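Week 5 handout: our visit to the Stirklow open day (May)

What a morning! For anyone who missed the bus, the demo we'll keep coming back to was the simulated kitchen, where a robot hand has to take hold of a water bottle in a cabinet compartment. Hammad Awan ran it for us on the big screen and let us shout out changes (thank you, Hammad!).

Terms to know before the tutorial:
Power grasp: fingers and thumb wrap right around the object.
Approach: the path the forearm takes to get there.
Domain randomization: changing lights, textures and positions between runs.

His team does 200 runs per change, and a batch takes around 90 minutes. I loved that they showed us the failures too.

For next class, sketch a bottle grasp and mark where you think the thumb should press.

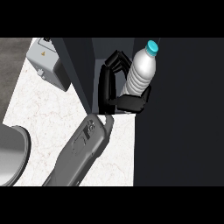 Vitória Vilela wrote back that she'd start with a half-full bottle, as the sloshing would change everything.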